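Taltlow Bin Picking Cell: Set-up Guide for Packing Staff

Section 4. Working beside the cell

Revised 2023-03-10

The cell now does the first pick for mixed small goods at the Stilletby site. Packers no longer reach into the bins during a run. Your job moves to loading, checking and dealing with items the arm leaves behind. Allow roughly 26 minutes for your first set-up; it gets quicker.

Before you start

1. Press Hold on the pendant and wait for the amber light. Hang your tag on the gate.

2. Check that the bin is clamped at its corners and sits square to the bench. Tighten any clamp by hand only.

3. Look over the bin floor. Scuffs and worn paint are fine. Report dents or sharp edges to the shift lead.

Loading

4. Place the goods on the bin floor. Mixed items are allowed, such as a tape dispenser and a flat pouch in the same load. Keep each item under 88 mm in height.

5. Spread the items out by hand. Flat black goods are the hardest for the system to find, so leave clear floor around them.

Note: The order on the screen does not have to match the layout in the bin.

6. Close the gate, remove your tag and press Resume. Watch the first pick from behind the yellow line. The fingers should come down clear of the bin walls, with the cables and hose following the wrist freely.
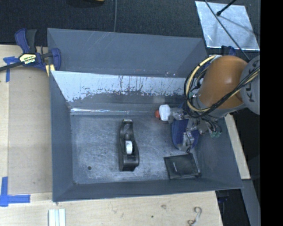 7. If the arm misses an item twice, it skips it and lists it under Left in Bin. Press Hold, tag the gate, take the item out and pack it by hand.

Caution: Never reach past the gate while the light is green, even if the arm is still. It may be waiting for the next order.

Changes to your shift

Each cell has one operator, who rotates to the packing bench after every 67 orders. Skipped items do not count against your pack rate. Colour labels for the new bench positions are kept at the Vultadton supply counter.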